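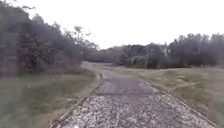 So the Roder Rovers season is over and I still can't decide what I think about Sjögren going. Eight years in goal! I was at his first match (we lost, badly, in the rain) and I was at his last one in May, and somewhere in between he played 302 games for us, which puts him second on the club list.

Ikhsan Rondonuwu reckons he's the best keeper we've ever had. I'm not so sure. He was brilliant on his line, no argument there, but every high cross had me hiding behind my scarf, and his kicking never got any better. I'd still put Inna's dad's favourite from the old days above him, though I only know that one from stories. 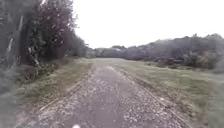 What I will say is that he stayed when he could have gone. Nanditz came in for him twice and both times he signed again with us, for less money if you believe the local paper. You don't forget that sort of thing. And the penalty he saved in the 86th minute of the cup semi-final is still the loudest I've ever heard our ground, with a crowd of 807 in it!

The new lad has played 2 friendlies so far and let in five. Early days. I've renewed my season ticket anyway, same seat, next to Inna Lysenko and her enormous flask.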